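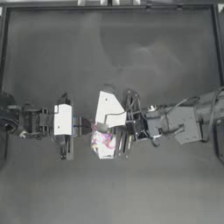

Left and right arms at the bench, crumpled shiny piece, foil or wrapper by the look of it, in the right gripper.

plindberg_bench
Been trying the Floser fingers against the Lallow ones, same white housings. Crumpled stuff is where they split for me. Out of 300 grabs the Lallow set dropped way more, mostly on the pass between arms. Anyone else running both?

servo_soup
Are you sure it's the fingers? I had the same thing and it was my controller closing late on one side – swapped it and the drops went away.

plindberg_bench
Same controller on both arms, so I doubt it.

gritty_tom8
Disagree on Floser. Mine bent after 2 months and I'm on my third pair. Lallow at least sells spares.

servo_soup
What grip force though? I run mine at 3 and they're fine.

plindberg_bench
Also 3. Going to try 2 tonight and I'll post the log.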